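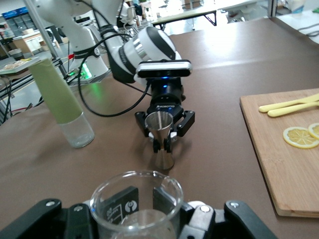 Home | Projects | People | Lab Hours | Search

Print this page | E-mail this page

Two Arms and a Jigger: A Semester With the Clallesik Service

Student project report, Rerthorpe robotics program
Written by Şükran Güler

What I was trying to do

I wanted two robot arms to make a drink together. That was my whole pitch back in January, and I still think it's a good one! One arm holds a glass beaker, the other picks up a jigger (the little double-cone measuring cup bartenders use), gets it filled, and tips it into the beaker without sloshing it all over the table. Then a slice of lemon goes in if everybody is feeling brave.

My project wasn't really about drinks though. I was reviewing a service called Clallesik, sold by a company called Testlow, that promises to turn your own recordings of a task into a trained controller for your own arms. You drive the robots by hand, upload what you recorded, and they send back something you can run. The lab was thinking about keeping it past the trial and wanted a student to beat on it for a semester first. I said yes before I had heard the end of the sentence.

What you get for the money

The lab paid $1,450 for one semester on the small plan. For that you get the recording software, storage, a set number of training runs, and e-mail support. You don't get any hardware. You need to show up with your own arms, your own grippers and your own cameras, and the setup guide assumes you already know how to get them all talking to one computer. I kind of did. It took me most of a week anyway, and a good chunk of that was cables. If you have a camera on a wrist, you have a cable from that camera, and the cable has opinions about where the arm can go. We strap ours to the arm with black fabric wraps and leave a loop of slack, and I redid that loop so many times I could do it in my sleep.

The recording app itself is called Sikder, for some reason, and it's the best part of the package. It opens fast, it shows every camera in one window, and there's a big key to start and a big key to throw away the take you just ruined. I used the second key a lot. You can tag each recording with a word or two, and I wish I had started doing that on the first day and not in the third week, because going back through untagged recordings of yourself missing a cup is a miserable way to spend an evening.

How I set up the task

I kept the table pretty plain. We cover it with a matte brown material so things don't glare into the cameras. On it I used a clear beaker, the jigger, a tall bottle with an olive green sleeve, and a bamboo board with thin lemon slices on it. The objects moved around between takes. Testlow's guide tells you to do that ("vary everything a person would vary") and I was pretty lazy about it at first, and I paid for it later, see below.

I split the job into stages and recorded each one separately before trying the whole thing:

- near arm grips the beaker and brings it to the middle
- far arm picks up the jigger and holds it wide cup up
- both arms meet over the table and the jigger tips
- jigger gets put down, beaker gets put down, nobody cries

The meeting stage is the hard one. A beaker is see-through, so the depth camera doesn't love it, and a polished jigger is basically a tiny funhouse mirror. I didn't pick those two on purpose to be mean to the software, I just thought about what's on a bar. If I were starting over I'd practice on a plastic cup and a wooden block for a week and then bring in the shiny stuff.

Gripping the glass was scary too. You're closing a pair of hard black fingers on a round thing that can crack, and through the beaker you can see both pads pressing in. I turned the grip force way down, dropped it on a towel a couple of times, turned it up a bit, and found a setting I could live with. The Clallesik software lets you save that as a limit so the trained version can't squeeze harder than you did. I like that feature a lot! It should be on by default, and it isn't. You have to go into the advanced page and tick a box.

Recording

By the end I had 1,569 recordings in the account, counting every stage. A take of the full task ran me two or three minutes at the beginning and got much quicker once my hands figured out the controls. Driving two arms at once is like patting your head and rubbing your stomach, except your stomach costs more than a car. I'd get the beaker exactly where I wanted it, look over at the jigger, and when I looked back my beaker hand had drifted.

Things that wrecked takes, in the order I remember them: the camera cable catching on the bottle, the jigger going in upside down (small cup up, so the pour came up short), lemon slices sticking to the board, sun coming in and washing out the far end of the table, and me sneezing.

We used tinted water for most of it, just so the level would show up better. It leaves a film in the glass after a while, so rinse your beaker between sessions. I forgot, and then wondered why the "empty" beakers in my recordings didn't look empty. The controller wondered too, I guess, and it learned that a beaker with a little something in the bottom was the normal starting place. When I finally gave it a clean one it hovered there like it was waiting for permission.

Training and results

My first upload was 200 recordings of the meeting stage. The site said the run would be done overnight, and it was, which impressed me. I came in at 8 in the morning, loaded it up, and both arms moved very confidently to a spot where the beaker wasn't. This was the laziness I mentioned. I had put the beaker in nearly the same place every time, so that's where the thing believed beakers live.

So I recorded more, with the objects all over the place, and sent it in again. Much better. After the third upload I ran a proper test of the full task, 20 tries in a row with the objects moved each time, and a bit more than half ended with the liquid in the beaker and everything back on the table. Most of the bad ones failed at the jigger pickup. It would come down slightly off center, and the cone shape would make the jigger slide out sideways between the fingers. Once the jigger was properly held, the pour almost always went fine. I didn't expect the pickup to be the weak spot, and I'd fix it next time with a little stand.

The lemon I never got working. Thin slices are floppy and slippery and I ran out of semester. I got one slice in by driving the arm myself and I'm counting it as a moral victory and nothing else.

Support

I wrote to Testlow support four times. They answered three of them the same day, in normal sentences, from a person who had clearly opened my account and looked. The fourth one was about exporting my recordings so the lab could keep them if we leave the service, and I waited more than a week for that and then got a link to a help page I had already read. You can export, but only one stage at a time, and the file names come out scrambled. I ended up writing a little script to put them back in order. It's on the lab drive in my folder if you need it.

Would I tell the lab to keep it?

Yes for the class, with some grumbling. Getting from nothing to two arms pouring a drink inside one semester, with one student doing it between other courses, felt pretty amazing to me. I couldn't have written the training part on my own. For the people doing real research here I'm less sure. You can't see much of what happens after you hit upload, and when a run comes back bad you mostly get a shrug and a suggestion to record more.

If we renew, please somebody do these before the next student starts:

Turn on the grip limit on every account.
Print the tag list and tape it by the keyboard.
Get a second jigger, ours has a dent from a fall in week six (sorry).
Ask Testlow about the export thing again, in writing.
Close the blinds before any afternoon session.

The settings I used for both arms are in the lab binder behind the Clallesik tab. The force numbers are for our beaker only, so start lower if your glass is thinner.

Contact the lab office | Copyright Rerthorpe robotics program | Back to top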